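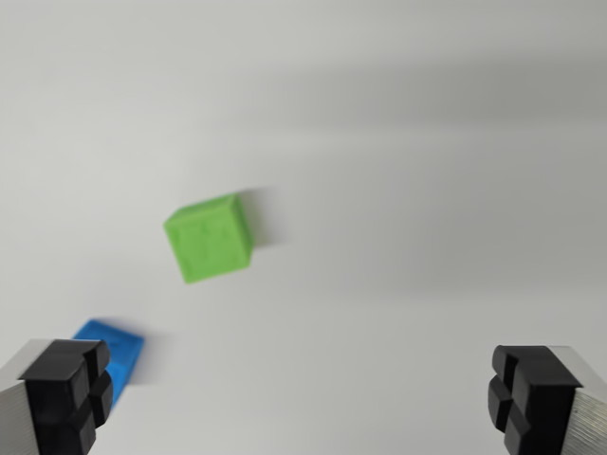

Progress report to the Barbieri Fund: hunter education and range repairs, Ullora Rod and Gun Club

Period covered: second quarter of the grant, ending in October.

Range work

The 45-yard lane now has a new backstop. The old railroad ties were pulled out and the berm was built up with clean fill and reseeded. The contractor, Cevden, finished on a Friday and billed the price in the original quote. The 100-yard lane is still closed. Drainage behind the target line has to be fixed before any dirt is moved there, and the county has not returned the permit.

Hunter education

We ran 6 weekend classes and 332 students finished the course. Most were first-time license buyers. Five students did not pass the written test and have been offered a free retake. The field day covered fence crossings, carrying positions, tree stand harnesses and how to unload a muzzleloader that has been primed but not fired. The muzzleloader station ran long every time, and we will give it a second instructor next season.
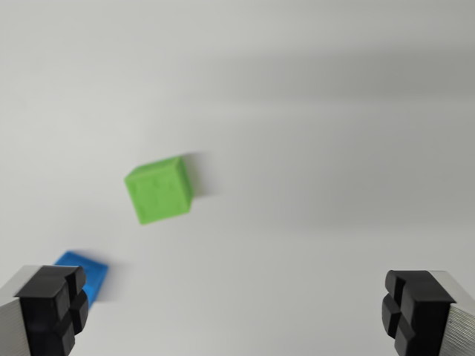 Nazareno Amato wrote back after the last class that the harness practice should come before lunch, when people are still paying attention, and that the loaner harnesses run too small for anyone wearing a heavy coat. We have moved the station to the morning and priced two larger sizes.

Loaner equipment

The shotguns bought with the first payment are in use. One 20 gauge had light primer strikes and went back to the dealer in Lolar for a new firing pin spring. Ear protection is holding up well, although the foam inserts need replacing sooner than planned. 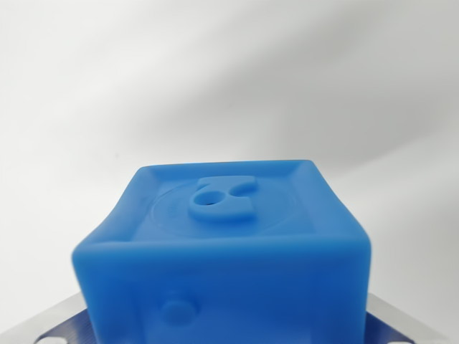
Spending on targets and ammunition is under budget, mostly from clay targets donated by a neighboring club. We ask to move the difference to the drainage work on the 100-yard lane. A revised budget sheet will follow with the next invoice.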